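Moving choir practice to after the second service?

altoinrow4
Okay so I'm throwing this out here before it gets brought up at rehearsal and everyone talks at once. Dewanti Wuisan has asked whether we'd all be willing to move practice from 7 in the evening to right after the second service, starting in July. I love the idea (one trip instead of two!) but I know the basses are grumbling already.

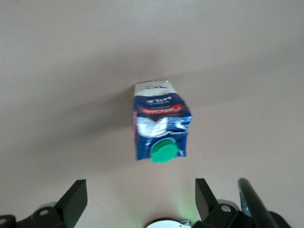
Netdale Parish Adult Choir: Members' Board

tangtenor
One of the grumbling basses' friends here. By the end of second service I've sung two anthems and every verse of everything, and my voice is toast. You want me to start the Stulov at that point? It goes up and stays up.

pewpsalmist
I'm with altoinrow4. I drive in from Dudon and the evening trip is a lot, especially when it's raining. Last month I skipped twice and felt awful about it, then had to fake my way through the psalm.

tangtenor
Fair, but we only have 16 people on a good night. Lose 4 of the men and there's no choir to reschedule.

altoinrow4
Would you really lose them though?? Two of them told me they'd come if we got a proper break first. Half an hour, something to eat, then sing.
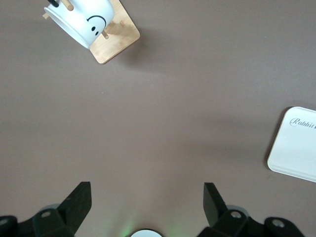
Smiley mug on its side

sopranosue1440
Can I disagree with everybody? I don't mind when we meet, I mind that we spend the first twenty minutes hunting for music. Fix the folders and we could be done in an hour, evening or not. I have three copies of the Advent introit and no Easter anything.

pewpsalmist
Guilty, I think I have your Easter stuff. Will bring it.

tangtenor
Sue has a point about the folders. Still voting evening. If we do move, please put the hard piece first and the hymns last while I have something left up top.

altoinrow4
I can live with that! I'll pass it on to Dewanti. Has anybody asked the organist yet?

sopranosue1440
I'll call tonight.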